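**About Asitz**

Short version because we're busy. Asitz is a small outfit, 4 people, one long room above a tire shop. We get asked one thing by customers, over and over: can a machine do this job yet? We try the job and tell you. Mostly shop-floor chores, some household ones when a client pays for it.

Started by Mieke Verbeke, who ran a packing line at De Smet and got tired of sales decks. Elspeth Farquharson joined the year after from Esness, where she programmed arms for machine tending. She does the simulation side. The other two of us build fixtures, answer the phone, write pages like this one.

**What we look at**

Pulling levers. Turning knobs. Opening drawers, loading a dishwasher, folding (ugh), putting a part in a vise the same way twice. Stuff a new hire picks up before lunch. Everything goes into simulation first, then onto a bench if it's worth the money. Lots of it never gets to the bench.

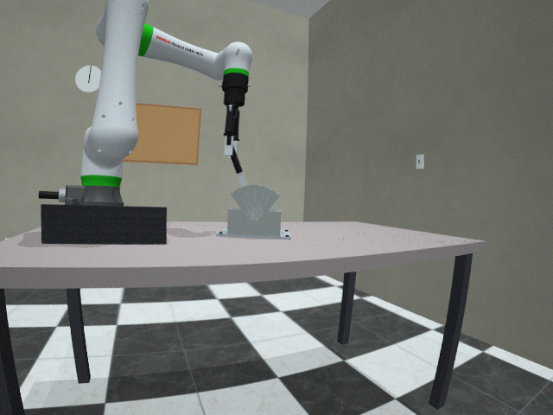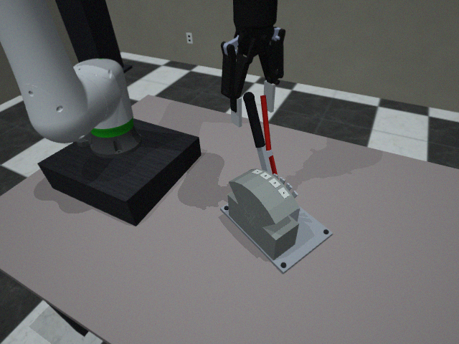

Levers are our bread and butter right now. Old machines are full of them and owners don't want to rip out a control that still works fine, so they ask for an arm that can use it as is. Sounds easy. A lever moves on an arc though, and the hand has to stay on that arc the whole way or it's fighting the joint. Then the stops. The lever unit in the second picture has four small teeth along the side of its curved housing and a red rod running up beside the black handle, so there's more to think about than push and pull. A person does all that by feel. An arm needs it spelled out, or it needs a lot of practice.

Practice we can do. A typical job gets 1,000 simulated tries before we give an opinion, the last big one for Trarex ran to 1,110 becuase we kept moving the fixture on the table to see what broke. Simulation is not the shop. Friction is wrong, light is too nice, nothing is greasy. We say so in every report.

**So, can they?**

Some of it. Our answer as of January:

- Same part, same place, all day: yes, has been yes for years
- Levers and switches in a known spot: getting there, worth a trial
- Levers in a spot that changes: depends, call us
- Dishes: slow. Plates OK, pans no
- Laundry: no. Please stop asking Elspeth
- Sweeping up around a lathe: a person with a broom, still

We've turned down 17 jobs where the customer wanted a yes and we didn't have one. Lost money on that. Mieke would do it again, she says, and the rest of us mostly agree.

**How it works with us**

Send a video of the chore, phone is fine. Show the hands, not the face. Tell us how often it's done and what happens when it goes wrong. We come back with a maybe or a no, usually inside of two weeks. If it's a maybe we model it, run it, and you get a written report with the failures in it. You keep the report. We don't sell arms and take no comission from people who do.

**Visiting**

Fine, but write first. Side stairs, the buzzer sticks so hold it down. Room for up to 4 visitors, more than that and someone is standing in the parts rack. Mornings are better, the tire guys start the compressor after lunch and you can't hear a thing.

Not hiring at the moment. Students wanting a placement, write to Elspeth and tell her about something you built that didn't work.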